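Fesia Counter Pack, release 2
README and data card
October 2024

Summary

Fesia Counter Pack is a licensed set of simulated manipulation scenes for two-armed robots working at household counters. It ships with scene files, object models, scripted starting states and recorded episodes. It is meant for teams that train or test pick-and-place policies before moving to hardware. It is not a robot controller and includes no trained policy.

What is in the package

scenes/ room shells and counters
objects/ trays, cups, bottles, dispensers and other small items
episodes/ recorded runs, one folder per run
tools/ loader, replay viewer, checker
LICENSE.txt
CHANGES.txt

The package has 11 room shells. Wall color, floor color and counter finish are set per shell and can be overridden in the scene file. Walls may be left plain. Object placement is sampled at load time unless a seed is given.

Each episode folder holds joint positions for both arms, gripper opening, object poses and rendered views from the robot's head. Object poses are ground truth from the simulator and carry no added noise.
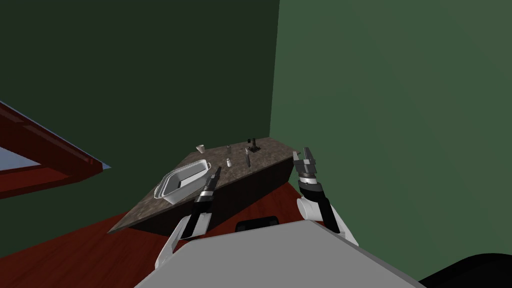 Episodes start with both arms raised and the grippers clear of the small items. The starting pose is jittered, so the first few steps of two runs with the same layout will not match unless the seed is fixed. Small items are placed toward the back of the counter in the standard layout. Use the layout flag "near" to bring them within easier reach.

Two layouts are supplied for every shell, standard and near. Three task families are covered: moving one item into a tray, moving one item out of a tray, and shifting the tray itself.

Loading

Unpack the archive, run tools/check on the top folder, then point the loader at scenes/. The checker reports missing meshes and mismatched episode lengths. A full check takes about 2 minutes on a desktop machine.

Editions

Eddale: scenes and objects only.
Schouten: adds episodes and the replay viewer.
Liseck: adds source meshes and the right to ship modified scenes to customers.

Known issues

Tall bottles can jitter when placed close to another item.
Glass surfaces render as flat pale panels in the fast mode.
The robot's own body covers the lower part of the head view. Crop or mask it before training if your policy is sensitive to this.

Fixes for bottle contact are planned for November.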